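From: Kirsty Bramwell
To: manipulation-list
Subject: Re: wrist view only, does blur filtering help?

Hi Darius, hi all,

Sorry for the slow answer, Thursday got away from me completely (and then so did the weekend!).

Darius Vasiliauskas wrote:
> You said you dropped the blurry frames before training the
> kitchen policy. Did you ever try leaving them in? We lose
> so much data that way that I'm starting to doubt it.

We did, and I'm glad you asked, because it changed how we do things here. Liis trained two policies on the same 2291 demonstrations, one with our old sharpness filter and one with everything left in, and ran each of them for 400 trials on the counter-to-sink tasks. The unfiltered one finished 305 and the filtered one 262. I had bet Rimantas a lunch on the opposite result, so I have been paying attention ever since.

Our best guess is that the filter was throwing out the fast parts of the motion, and those are where the policy most needs to see what the arm is up to. The old score was also one number for the whole image, so a frame like the one I'm pasting in was always going to fail, even though the fingertips and the steel edges of the sink are still perfectly usable.
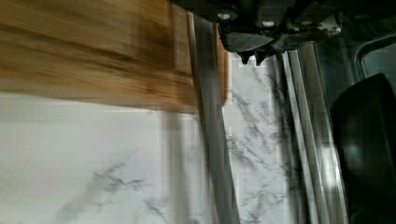 Wrist view near the sink, with heavy blur on the cutting board at left.

What we do now is score only a patch near the fingertips, and even then we just lower the weight of a bad frame and keep it in. I can't promise it carries over to your setup, as all of ours is one kitchen and one wrist camera, and we haven't separated motion blur from compression blocks yet. Liis wants to do that next on the Risell set, starting with 800 episodes.

If you'd like the scoring script, just write to me off list and I'll send it along, comments and all.

Warmly,
Kirsty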